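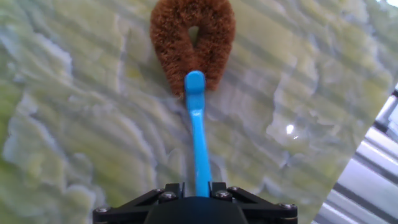
Mariann Lengyel
Research Fellow in Household Studies, Busstead

3. What people wash up with

3.1 The coir brush

I'll admit I came to this part of the study with a soft spot for coir. My grandmother had one by the sink, and I can still hear the sound it made on the bottom of a pot. So when the diaries started coming back and the same thing kept turning up in them (under a dozen different names, none of which I had put on the form!), I was probably happier than a researcher ought to be.

Figure 1. Coir scrubbing brush, U-shaped, on a marbled stone surface, beside a blue plastic handle.

We had 30 households in the Bultau group, and each kept a washing-up diary for 5 weeks in the spring. That gave us 2970 entries once Ga-eun Hyun and I had thrown out the blank ones and the shopping lists. Each entry names the tool, the thing being cleaned and the surface it was cleaned on. The coding sheet had 4 headings for tools: sponge, cloth, bristle brush and "other." Coir went under "other" at first, and that was a mistake on my part. We recoded the whole lot in May.

The horseshoe shape in Figure 1 is the one I'd point to if you have never handled one of these. It's a thick bundle of reddish-brown fiber bent around on itself, with a little teardrop of open space left inside the bend and two legs hanging down. The legs don't match. One runs longer and goes ragged and narrow at the tip, and the other stops higher up in a rounder lobe. People in our interviews talked about this unevenness a lot - several of them called the narrow leg "the corner side" and kept it for the seam of a pan.

Jong-dae Bae, who did most of the home interviews, noticed that people rarely spoke of a coir brush as dirty. They said it was "going soft" or "getting thin," and they talked about the fuzz on the outside the way you might talk about an old sweater. Sponges got much harsher words. I don't want to make too much of this, but it does fit with what Caoimhe Mac Mathúna found in her Trendlow interviews, where natural fiber tools were kept long past the point where a plastic one would have gone in the trash.

Stone was the other surprise. I had expected coir to be mostly a pot tool, and yet a good share of the entries were for counters and slabs, polished ones included. A few people worried about scratching. Most didn't, and one diary just says "counter, coir, fine" day after day for the entire second week. We didn't test for scratching ourselves, so I can't tell you who was right - Section 5 has a bit more on how people decided what was safe to scrub.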